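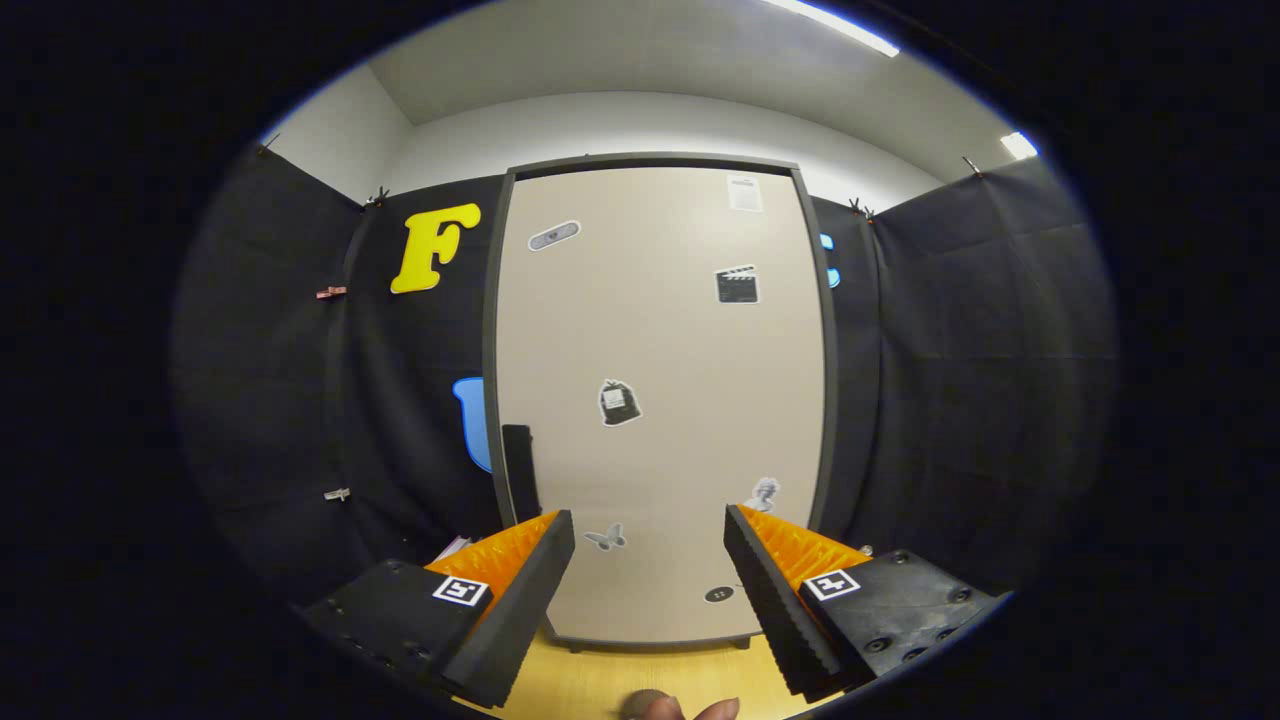

Inbridge Giant Stickers, mixed pack — four stars, would be four and a half if the instructions were any use

Writing this in my lunch break so forgive the state of it. Got asked twice at work where the door stickers came from and I said I'd put up a proper review. So.

What you get: 11 big stickers in a flat card envelope, no theme whatsoever. Mixed pack means mixed. You don't choose. Paid full price, nobody sent me them for free.

Why I bought them: we have one very dull door. Tall, beige, dark grey metal frame, looks like it belongs in a council office. Can't paint it, the lease is quite clear on that. Didn't want a poster because I've had posters on doors before and they flap every time someone goes through. Stickers seemed the answer and the Inbridge ones are sold as removable, no marks. More on that further down.

The designs

There's a butterfly in grey, which went low down and a bit left of the middle. A statue bust in grey and white, lower right, everyone's favourite. A black clapperboard over on the right. A black bag with a white label on it, which has pride of place in the middle. And an oval one, grey and white, with a little device on it, up near the top left. No idea what the device is meant to be. My other half says radio, my sister says something medical. Doesn't matter, it's a nice shape.

Colours are mostly black, white and grey in my pack. The listing picture had a lot more going on, a red telephone and a yellow fish, and I got neither. Bit of a moan there. If you want bright then pay the extra for the colour pack. For us it worked out well, the greys look good on beige and they go with the frame.

The rest of the pack is still in the envelope. Two doubles of the bag for a start (why?) and some I didn't fancy. One is a pineapple. No thank you.

The white rectangle at the top right isn't from the pack, before anyone asks, that's a paper one of ours with lines on it, it was up already and I left it. Same with the little round black badge near the bottom.

Putting them up

The instructions are one line on the back of the envelope. "Peel and apply to clean surface." Thanks very much.

What I did, after a false start:

Washed the door with warm water and a drop of washing up liquid. Left it an hour. Wiped with a dry cloth.

Stuck the stickers on loosely first with masking tape, still on their backing, and stood back. Do this!! I moved the clapperboard three times. They look much closer together from across the room than they do with your nose against them.

Peeled the top edge only, stuck that, then pulled the backing down from behind while smoothing with the side of my hand. A bank card wrapped in a tea towel is better for the big ones.

First one I peeled the whole backing off in one go and it folded on itself and stuck to itself and also to my sleeve. That was a heron. No more heron.

Don't try to line them up. I had a spirit level out at one point, daft. They look best scattered with plenty of door left showing. I left gaps and I'm glad.

Small bubbles on the bust after the first evening, gone by the weekend on thier own. Didn't need a pin.

Do they stay up

Yes so far. Door gets a lot of use and there's usually something propped against the bottom of it, currently a black board that lives there until somebody finds it a home. I kept everything off the bottom left corner for that reason. If you lean things on your door, plan for it, the edges are the weak point. One corner of the butterfly lifted a tiny bit, I pressed it back down with a thumb and it's held since.

Haven't tried them in a bathroom. Sarita Bhardwaj, who I share an office with, put hers on the tiles by the shower and says they went in a fortnight, so perhaps don't.

Do they come off

Tested this with one of the spare bags before I commited. Stuck it low down on the inside of a cupboard, left it a good few weeks, then peeled slowly from a corner with a hairdryer on low. Came off whole. Slight tackiness left behind, gone with a damp cloth. Tried another spot without the hairdryer and it left a thin line of glue round the edge, needed some rubbing. So — use the hairdryer. 

Will they go back on somewhere else afterwards? The envelope says reusable. I'd say reusable once, if you're careful and there's no fluff about. Wouldn't count on more.

I would NOT put them on wallpaper or on a wall that's been painted recently. Ours is a smooth door. Can't speak for bare wood or anything textured.

Against the others I tried

Wulside do a similar set, cheaper, and I had those on the fridge in the old flat. Thinner, they creased as you put them up, and you could see the door colour through the white bits. The drawings are nicer though, to be fair to them. If Wulside printed on better stuff I'd have theirs.

Uvosmont — lovely, silly money. 40 pounds for the small pack. Looked, closed the tab.

Aguirre only sell singles. Good if you want one particular thing, postage stings if you want several.

The wall next to it

Someone will ask. The black on the left of the door is a fabric curtain stretched over the wall and held at the top with small clips. Nothing to do with Inbridge. It's a cheap way to cover a wall you aren't allowed to touch and it makes the door stand out more than the stickers do on their own I think. Might review the clips another time, they're decent.

Gripes

Instructions, as above.

Doubles in a mixed pack of 11, not on.

Card envelope came bent. Stickers were fine but the heron had a crease down it before I even got to it, so maybe that wasn't all my fault.

Customer service took ages. Emailed about the doubles, got a reply in July when I'd ordered in spring, offering me 2 replacements of my choice. Said yes please. They did turn up, and one was the fish. So, fair enough in the end.

Good bits

Right size for a full height door, you can tell what each one is from the other side of the room. Edges are cut close round the shape, no great big white border. No smell. Peel off cleanly with heat.

Would I buy again, yes, and I'd get the colour pack for the kitchen. Check what's in it if they'll tell you.

Got to go, kettle's free. If anyone wants a spare pineapple, leave a comment.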